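Notes for the talk: House rules for small arms on shared tables
Speaker: Urszula Bednarek
Slot: 25 minutes plus questions
November 28, 2019

Before starting

Check the clicker. Ask the room who runs an arm themselves and who manages people who do. If it is mostly managers, go slower through the part on records and skip the part on cable routing.

Say early that the slides will be shared, so people can stop photographing them.

Opening

I work at Nallden. We set up and look after tabletop arm stations, the kind where one or two light arms share a table with ordinary objects and a person resets things between runs. I have been writing the house rules for these stations since July. The first version was two pages. It went to nine, people stopped reading it, and now it is two pages again with a longer annex.

The talk is about what stayed on the two pages and why.

I should be clear about what this is. These are house rules. They sit below the published standards and below whatever your own safety people require. If you have an industrial arm with a real payload, most of this will be too weak for you. Please don't take my two pages and staple them to a welding cell.

Slide 2. Why small arms need rules at all

The usual argument against is that the arm is light and slow, so the risk is low. Mostly true. The trouble we had was of three sorts, and only the first is about people.

Fingers. Someone reaches in to straighten an object while the other operator still has control. The force is low but a pinch between gripper fingers still hurts, and a flinch pulls the hand across a sharp bracket.

Equipment. Arms drive into the table, into the tray, or into each other. We had a base plate work loose over several days and the first sign was that every grasp landed a little to one side.

Records. Runs that nobody can use later, since the table changed halfway through and it was not written down.

(Pause here. Someone usually wants to tell a story about a loose base plate. Let them, but only one.)

Slide 3. Rule one: one person owns the table

At any moment one named person owns the table. The name goes on the sheet at the station. Only the owner may enable the arms. Anyone may stop them.

Handing over is done out loud. "Your table." "My table." It sounds silly for the first day. Krystyna Zalewska brought it in from an earlier job and had to put up with some teasing, and now the people who teased her correct the new starters.

If the owner walks away, even for coffee, the arms are disabled first. A rest pose with the motors live does not count as disabled. Say this twice. It is the rule that is broken most.

Slide 4. Rule two: hands in, arms off

No hand crosses the table edge while an arm is enabled. There is no exception for quick fixes.

People ask about speed here. With the stop button we use at the Rullham site, disabling and enabling again adds 90 seconds if the arms have to go through their start check. That is a real cost and I won't pretend otherwise. It pushed us to fix objects less often, and to write the task so that a fallen object is a valid start for the next run.

Abílio Peixoto disagrees with me on this one. He would allow a reduced torque mode with hands in. We tried it for a week at his station. My objection is that the mode looks the same from outside as full torque, so a visitor can't tell which one you are in. If your hardware shows it clearly, his version may be fine.

Slide 5. Rule three: the object list

Every object that goes on the table is on the list for that task. The list says what it is, how many, and what state it has to be in. Three groups.

Open. Blocks, clips, sponges, pens, empty trays. No extra conditions.

Conditional. Anything with a blade or point, anything breakable, anything holding liquid. These need the owner's initials. Scissors start closed. Glassware gets checked for chips before each session, and liquid stays at the level given in the task sheet.

Closed. Open flame, loose blades, anything pressurized, anything you would not want thrown. Not on the table, ever, whatever the task is.

The middle group is where you will spend your time. Don't let it turn into a longer and longer list of product names. We had 615 lines in the old object list and half of them were different mugs. Write the condition and let the owner apply it.

Slide 6. Rule four: cables and mounts

Skip if short of time.

Cables follow the links and are tied with slack at each joint. Move the arm by hand through its full range with power off, and watch the cable the whole way. If it goes tight anywhere, redo it.

Mounting plates are checked by hand at the start of each day. Put your palm on the plate and push sideways. If it moves, the station is closed until it is tightened. Paint a line across the screw head and the plate so you can see a turn.

Two arms on one table need an agreed middle zone. Only one arm enters it at a time unless the task is written for both. We put this in the task sheet and also limit it in software, and I would want both.

Slide 7. The station 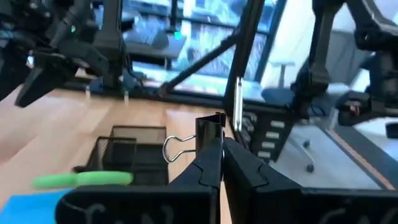
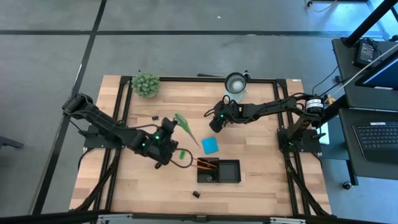
A binder clip in the gripper, and the table with its two mounted arms.

Take a minute on this slide and ask the room which rules would apply before someone starts a session. People tend to start with the arms. Bring them round to the object list and ask who would initial what.

Then go to the grip check. Small hard objects are in the open group, so nobody signs for them, but they are what gets dropped most and they roll or slide under things. The rule is that the operator waits for a steady hold before moving sideways. Lift, hold, then travel. Polyxeni Margaritis wrote a nice line for the annex: if you would not carry it that way over a carpet, don't carry it that way over a tray.

Slide 8. Rule five: write down changes

Anything that changes during a session goes on the sheet at the time it changes. New gripper fingers, a camera that got bumped, a swapped object, a chair that was moved into view. One line each with the time.

We went back through 380 sheets from one quarter at Grabowska. The good ones had short, dull entries. The bad ones had a paragraph at the end of the day, written from memory. I would now accept a sheet with poor handwriting and correct times over any neat summary.

Keep the sheet on paper if you can. Vilja Heiskanen's group moved to a form on the computer called Jirnora, and it works well for them, but they have a screen next to every station. Without that, people put it off.

Slide 9. Things I would leave out

Rules on clothing beyond long hair and lanyards. Rules on music. A sign-off by someone who is not at the table. A required photo of the table at the end of each run, which we kept for a month and never looked at.

Also leave out any rule you are not willing to stop a session for. It weakens the rest.

Questions likely to come up

Does this slow people down? For the first two weeks, yes. After that I have no good measurement either way.

Who enforces it? The owner, on the day. I visit each station and read the sheets, and I talk to people if something looks off.

Can we have the annex? Yes, on request. It is still being edited and the section on batteries is missing.

What about students or visitors operating? Same rules, and the table owner stays within reach of the stop.

If there is time left, go back to slide 4 and ask whether anyone has a torque mode that can be seen from across the room. I would like to hear about it.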